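**Starneck opens its robot teaching room to kitchen staff**

2nd June - Starneck, the small automation firm on Starkgate, has started paying local kitchen and cleaning workers to teach its robot arms how to clear a table. The first group of 18 people finished their sessions this week, and the firm says it will run the program through October.

The work is done by remote control. A person sits at a desk with a pair of hand grips and a screen, and the arm on the table copies what the hands do. Each attempt is recorded from start to finish, along with the view from a small camera at the wrist of the arm.
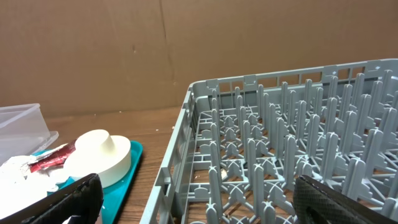
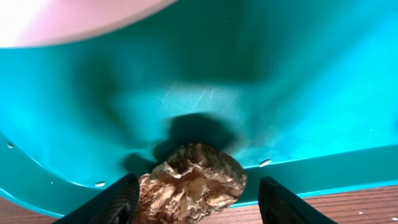 Views from the wrist camera at Starneck.

The task sounds simple. There are things on a table, some to be kept and some to be thrown out, and the arm has to pick them up one by one and put each where it belongs. Kylie Sutcliffe, who runs the teaching sessions, said the hard part for most newcomers is the pinch.

"People who have worked in kitchens for years are used to feeling when they have hold of something," she said. "With the grips you only get what the camera shows you. So the first hour is spent learning to look for it."

The firm's software, called Alto, takes the recorded attempts and uses them to train the arm to do the same job without a person at the controls. It does not copy one attempt exactly. It looks across many of them, done by different people with the items in different spots, and learns what they have in common. For that reason Starneck asks its teachers to move things around between attempts and to work at their own speed.

So far the group has recorded 218 attempts. All but 2 of them were kept, leaving 216 for training. The two that were dropped had gaps in the recording and could not be used. Attempts in which the arm drops something are kept as long as the teacher picks it up again, Sutcliffe said. The arm needs to see how a person recovers.

Crumpled and soft things make up a good share of the work. A hard plastic item keeps its shape when the fingers close on it, and the arm can take it the same way each time. A wad of paper or a wrapper changes as soon as it is touched. Teachers are told to come in low, close the fingers slowly and check the view before lifting. Some prefer to nudge the item first so that it sits between the fingers, and the firm leaves that choice to them.

Chantal Perron spent most of her working life in school kitchens before signing up. She had never used a game controller and was worried that younger people in the group would be faster. They were, for the first two days.

"After that it evened out," Perron said. "They would rush in and miss. I was slow, but I got it in one go most of the time. Kylie told me slow was fine."

Perron said the oddest thing to get used to was the viewpoint. The camera rides on the arm, so the table seems to swing around whenever the wrist turns. She got into the habit of turning the wrist first and moving forward second, and has since been asked to show new starters how she does it.

Teachers also have the option of guiding an arm by hand. In this method the motors are set so that the arm moves freely, and the person takes hold of it and walks it through the motion. Starneck uses this mainly for short moves, such as setting an item down in a rack or tipping something into a bin. It is easier to learn, but the teacher's hands and sleeves can get into the view of the camera, and the arm is heavy enough to be tiring after a while. Most of the group chose the desk and the grips.

Sessions last half a day, with a break every 40 minutes. Teachers are paid by the hour and not by the number of attempts, a point Sutcliffe said she had argued for. An earlier trial paid per attempt, and people began to choose the easy items first and leave the awkward ones.

How well the trained arm does on its own is a separate matter, and the firm was careful about what it would claim. Sutcliffe said it now handles hard items well when they are spread out on the table. It still has trouble when one thing is lying on top of another, and it sometimes lets go too early over a tray. The next round of teaching will be built around those two faults.

The first outside test is due in October at Gökçe, a family-run canteen that has agreed to put one arm at its dish return counter during the quiet part of the afternoon. A member of the canteen staff will stand by with a stop button, and a teacher at Starneck will be able to take over by remote control if the arm gets stuck. Those takeovers will be recorded too and added to the training set.

The canteen's workers were asked for their views before the test was agreed. Their main request was that the arm be kept away from knives and glass, and Starneck has accepted this.

Places on the second teaching group are open now. No experience with robots or computers is needed, but applicants should be able to sit at a desk for half a day and should have done at least a year of kitchen, cleaning or similar work. Forms can be picked up at the front desk on Starkgate. Perron has already put her name down again - she wants to have another try at the wrappers.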